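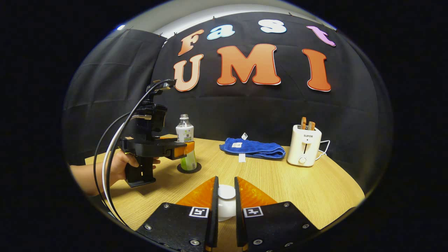
La holgura

A Hortensia Taipe le gustaba empezar por los tornillos. Antes de encender nada y antes de que llegara el café, se sentaba a la mesa con la pinza en el regazo, bocarriba, como quien le mira las patas a un gato, y los iba probando uno a uno con el destornillador corto. Decía el estado en voz alta, para mí, que apuntaba.

—Arriba izquierda, bien. Abajo izquierda, bien. Abajo derecha... ay, abajo derecha.

Yo llevaba dos semanas en Narko y ya sabía lo que significaba ese «ay». Significaba que íbamos a desmontar un dedo. ¡Y a mí me encantaba desmontar dedos! Me había pasado cuatro años en una oficina revisando albaranes, y de pronto tenía en la mano una placa negra, plana, con un tacto fino de lija muy gastada, y en la punta aquella almohadilla naranja que según le daba la lámpara parecía de caramelo.

—No la toques con el dedo —dijo Hortensia.

—No la estoy tocando.

—La estás mirando como si fueras a tocarla.

Teníamos la mesa puesta desde la víspera: la toalla azul doblada a lo largo, la botella en su posavasos oscuro, la tostadora SUPOR con las dos rebanadas asomando. Detrás, la tela negra con las letras de colores, Fast en la fila de arriba y UMI debajo, más grandes. Las letras las había prendido Nuala Ó Néill subida a una silla, un poco torcidas, y luego no había dejado que las enderezara ninguno de nosotros. Decía que así se leían mejor. Puede ser. A mí, cuando entraba por la mañana y las veía, me ponían de buen humor, y con eso me bastaba.

El problema de la pinza era una holgura. Al cerrar, el dedo derecho llegaba un pelo más tarde que el izquierdo. Casi no se notaba en la mano, pero se notaba en los números, porque la cámara leía los dos cuadraditos impresos, el blanco y negro de cada dedo, y de la distancia entre ellos sacaba cuánto estaba abierta la mano. Si un dedo bailaba, la distancia mentía. Anas Abu Hammour lo había visto la tarde anterior en una gráfica, una línea que debía bajar limpia y que en el último tramo daba un saltito.

—Parece un hipo —había dicho, encantado, y nos llamó a todos para que viéramos el hipo.

Hortensia sacó el tornillo y me lo dejó en la palma. Pequeño, plateado, con el centro oscuro. Lo puse en la tapa de un frasco, que es donde van los tornillos en Narko desde antes de que yo llegara, y ella levantó la almohadilla con una espátula de plástico, despacio, por la esquina.

—Mira esto.

Me asomé. Por debajo se había metido una miga. Una miga de pan tostado, minúscula, dorada, incrustada entre la almohadilla y la placa.

—¿Eso es el hipo?

—No creo. Pero vive al lado.

Lo limpiamos con un paño seco y luego con otro apenas humedecido en alcohol. Hortensia me dejó hacer la segunda pasada. Me temblaba un poco el pulso, lo confieso, y ella se puso a ordenar los cables de la otra pinza para no estar mirándome. Los negros por un lado, en un arco flojo; el blanco aparte, que era el que más sufría, porque tiraba de él cada vez que alguien giraba la muñeca. A ese le tenía declarado un cariño especial. Lo había cambiado en junio del año anterior y lo recordaba como otros recuerdan una operación de rodilla.

El hipo estaba en el agujero. El tornillo de abajo a la derecha había ido comiéndose el borde, toma tras toma, hasta dejarlo ligeramente ovalado. Hortensia lo vio con la lupa y me pasó la lupa, y yo lo vi también, y grité. No me avergüenza. ¡Estaba ahí! Una línea rara en una pantalla de la habitación de al lado y aquí, en la punta de mis dedos, la causa, un óvalo donde tenía que haber un círculo.

—Toma 349 —dijo Anas desde la puerta, con el portátil abierto sobre el antebrazo como una bandeja—. Ahí empieza. De la 1 a la 348, bajada perfecta.

—¿Y cuántas hay en total?

—1802.

Nos quedamos los tres callados. Hortensia hizo la resta con los labios.

—Bueno —dijo—, pues habrá que mirar cuáles se salvan.

—Las de la toalla, seguro —dijo Anas—. En esas casi no se cierra del todo.

—Las de la toalla las miras igual.

Cambiamos la placa entera. Había recambios en el cajón, en una bolsa con la letra de Ute Lindemann, que se había jubilado y seguía mandando en aquel cajón a través de sus etiquetas: «DEDO D. NO CONFUNDIR. EN SERIO». Pegué yo el cuadradito nuevo. Es lo más bonito que he hecho con unas pinzas de depilar. Hay que apoyar primero un canto, respirar, y dejar caer el resto sin empujar, y si queda girado se arranca y se empieza otra vez. Lo arranqué dos veces. A la tercera, Hortensia acercó la cara, ladeó la cabeza hacia un lado y hacia el otro y no dijo nada, y siguió con el tornillo.

—Media vuelta más —le dije, sin pensar.

Me miró.

—Un cuarto —dijo. Pero sonreía.

Después vino la prueba. Nuala se arremangó y cogió la segunda pinza, se colocó a la izquierda y apoyó la almohadilla en el costado de la botella, a media altura. Yo sostenía la recién arreglada. La adelanté hasta tener la pieza blanca, la redonda y brillante, en el hueco entre los dos dedos.

—No aprietes todavía —pidió Anas.

No apreté. Oía el ventilador del portátil. Veía las dos puntas naranjas, los dos cuadraditos, los tornillos de los que ya me sabía el orden, y pensé que por fin entendía una máquina entera, o al menos una mano.

—Ahora. Despacio.

Cerré. Anas no levantaba la vista.

—Otra vez.

Abrí y cerré. Lo hice 14 veces, y en la última Nuala preguntó si podía soltar ya la botella, que se le estaba durmiendo el codo.

—Espera —dijo Anas—. Hortensia, ven a ver la línea.

Ella fue, secándose las manos en el pantalón, y desde la mesa los oí discutir en voz baja sobre si el cable blanco llegaría a junio.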